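3.2 Scorecard data and coding

The bouts came from the Derby archive, which holds judges' cards for professional boxing matches from 2000 onward. We kept only bouts that went the full distance and for which all three cards survived round by round. This left 496 bouts. Matches with a point deduction were kept, but the round in which the deduction fell was dropped from the round-level analysis.

Each round was coded for the judge's score, the weight class, the scheduled length and which boxer was fighting in his home state. Punch counts were entered by two coders working apart from each other. Where they differed by more than 5 punches in a round, a third coder watched the round again and his count was used. Knockdowns were taken from the referee's call - slips that the crowd or the broadcast treated as knockdowns were not counted.

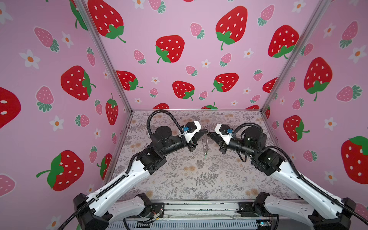 Figure 2. Two-arm workspace.

Late rounds needed separate treatment. Judges in our set were more likely to split on the last two rounds than on any earlier pair, and a boxer who closed strongly was often given both by at least two judges even when the punch counts were level. Choo describes a similar pattern in amateur bouts, but those were scored under a different system and the two sets of results should not be compared directly.

We fitted the round-level model in Skuvow with judge and bout as random effects. Eighteen bouts had a judge who appeared nowhere else in the data. Leaving them out changed none of the main estimates, so they are included in Table 3. The home-state term was small in the early rounds and grew after the sixth. We also tried a version with crowd size added, using gate figures where the promoter had reported them, but too many were missing for the smaller halls and that version is given only in the appendix.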